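4. Preparing the bed and fitting the heated underblanket

Read this section fully before you open the Lakel underblanket. The fitting takes 20 minutes when the bed is already stripped. Keep the mattress on its normal base during the work, and take everything off the top before you begin with step 1.

The fitted sheet goes over the underblanket, never under it. Small creases in the sheet are acceptable. 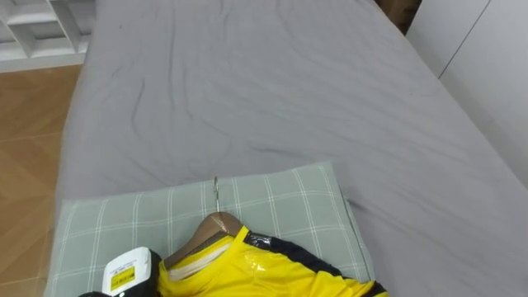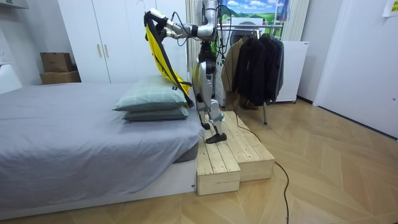 4.1 Fitting the underblanket

1. Remove the sheet and the mattress protector. Check that the mattress is dry to the hand on both sides.

2. Unfold the underblanket on the mattress with the printed label facing up. The socket for the control must be at the head end, on the side where you sleep.

3. Pull the four elastic corners under the mattress. Start with the two corners at the head end, then do the foot end. The underblanket should lie flat but it should not be stretched.

4. Pass your hand slowly over the whole surface. If you feel a fold or a doubled wire, open the nearest corner and fit it again.

5. Put the fitted sheet back over the underblanket. The sheet must not cover the socket.

Caution: Do not use pins, clips or any sharp object to hold the underblanket. A damaged wire cannot be repaired at home.

4.2 Connecting the control

1. Push the plug of the control into the socket until you hear a click.

2. Lead the cable down the side of the bed. Do not lay it under the mattress or under a rug.

3. Connect to the mains and turn the dial to 4. Leave the underblanket on this setting for 20 minutes with the duvet over it.

4. Turn the dial to 0 and check the warmth with your hand. If one part stays cold, see section 7 — do not try a second time before reading it.

Note: On the first use you may notice a light smell from the new fabric. Please open a window. If the smell continues on the second night, disconnect the product and contact the shop.

4.3 Before sleeping

Turn the dial to 1 if you want to keep the underblanket on at night. Settings 2 to 4 are for warming the bed only.

Pillows should not lie on the heated area. The heated area stops 400 mm from the head end of the mattress, and this space is left free for them.

Caution: Do not use the underblanket for a baby, or for a person who cannot feel heat well.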